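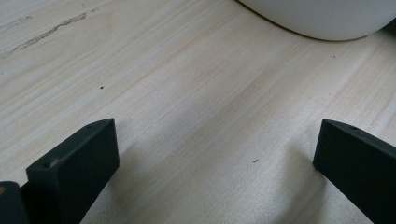
Lormont hand-held gripper, second version - long-term review
Reviewed by Sigrún Juhl
December 30, 2019

The Lormont is a hand-held gripper with a camera fixed above the jaws. The operator does the task with the gripper, the camera records it, and the recording is used to train an arm fitted with the same fingers. It is made by Zeltotow and sold as a kit. We bought ours at the full price of 610 euros and have recorded 1,721 demonstrations with it, nearly all of them short tabletop tasks: picking up, putting down, turning over, sliding to a mark.

Before this we used a leader arm for remote control. The leader arm gives cleaner joint data, and the recording can be played straight back on the follower. It is also slow. Svend Ketilsson, who did most of the work on both, managed 66 usable recordings on his best day with the leader arm. With the Lormont he passes 200 without much trouble, and new people need less practice before their recordings are worth keeping.

Build
The fingers are plain dark blocks with a flat inner face. They have a matte surface, which matters more than it sounds. An earlier pair we made ourselves was glossy and threw highlights into the recording whenever the lamp was moved. The matte ones show dust and scuffs, but these have made no difference to tracking.

The linkage has a little play when the jaws are fully open and almost none when they are closed. The trigger spring is too stiff. After an hour Þórey Mogensen was closing the jaws in two stages, and that habit turned up in the arm's behaviour as a pause halfway through each grasp. We fitted a softer spring and discarded those recordings. The maker should supply both springs.

Camera view
The camera sits low and looks along the fingers, so the work surface runs away from the viewer and both fingertips stay in sight with the jaws open. This is the best thing about the design. The gap between the fingers can be judged directly from the recording, and the shadows next to them help to show height above the table.

The drawback is what happens at the sides. In our unit the camera is not quite centred: the left finger takes up more of the view than the right. It is the same from one recording to the next, so training copes with it, but check yours before mixing data from two units. Tall objects close to the jaws also run out of view early. We start each recording from further back than the manual suggests.

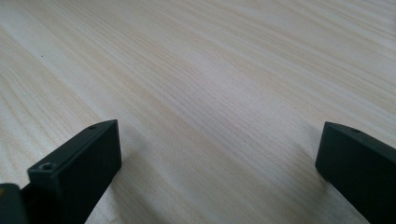 Jaws open over a clear section of the tabletop, seen from the gripper's camera.

Work surface
Position tracking depends on what the camera can see of the table. On plain white laminate ours drifted badly. A pale wooden top with visible grain did better, though long straight grain gives the tracker less to hold on to along its length than across it. Slow sideways moves were fine. Fast ones along the grain sometimes slipped. We now put a printed marker sheet at the back of the table for anything that needs accurate placing.

Lighting should be broad and from overhead. A single desk lamp gives hard shadows that the trained arm then seems to treat as part of the task.

Software
Adequate. Recordings are split by a button on the grip, which is easy to press by mistake. The export tool writes jaw width and camera pose at matching times, and we found no dropped samples once the memory card was changed for a faster one. Calibration takes ten minutes and has to be repeated whenever a finger is removed. The manual leaves out that last point. Védís Kirkegaard lost an afternoon to it in January.

Faults so far
One trigger spring replaced by choice, one cable replaced because the plug had worked loose. Zeltotow sent the cable free of charge and took nine days.

Who should buy it
It suits small groups who need many demonstrations of simple grasping and placing. For work where contact force matters, such as fitting pegs or wiping, keep the leader arm, as the Lormont records no force at all. We still use ours most days, with the soft spring.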